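Flamberg open day, handheld gripper demo: notes and questions

jastska_paavo
Mon 8 April
Went to the open day at Flamberg. The part worth the trip was the handheld gripper station, where an operator works a pair of grippers directly and the recordings are used to train the arm. 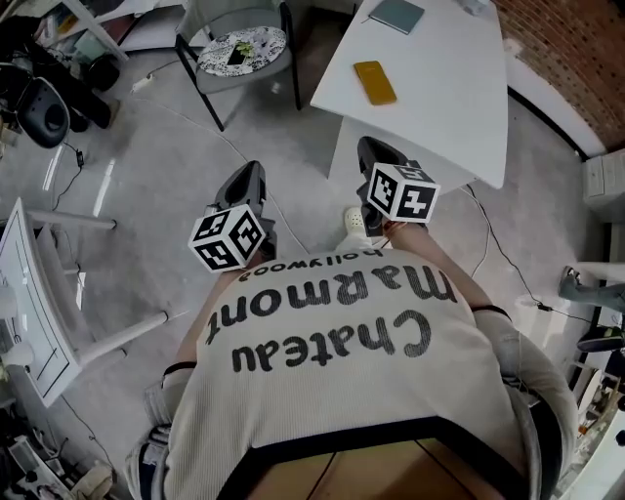 Slots were 20 minutes, with 14 of us signed up for the morning. Each gripper carries a cube of fiducial markers for pose tracking. Tia Ashworth ran the session and quoted 40 recordings per task before they train anything. That seems low to me. Has anyone here got a policy to hold up on that few?

nhan_d
Depends on the task. For pick and place with one object and a fixed table, 40 is workable. For folding cloth we needed several times that at Plarnodano and it still missed corners.

cuong.ho
Disagree on pick and place. Move the table a little or change the lighting and 40 falls apart. The number only means something if they say how much the start positions varied. Did they?

jastska_paavo
I asked. "Varied by hand" was the answer. No figures.

cuong.ho
Then I would ignore the 40.

nhan_d
Harsh. It was an open day, they weren't defending a paper.

vo_bench
Different question. Why cubes and not a single flat tag? Extra weight on the wrist, and it catches on things.

jastska_paavo
A flat tag is lost as soon as you roll your wrist. With a cube some face usually stays in view. The weight didn't bother me, but I only had my one slot.

vo_bench
Fair. We lose tracking on flat tags whenever the forearm crosses in front. A cube won't fix that either.

cuong.ho
Second camera fixes that.

vo_bench
Second camera means a second calibration. No thanks.

nhan_d
They are repeating the day in August. I'll take the start position question to Tia and post what she says.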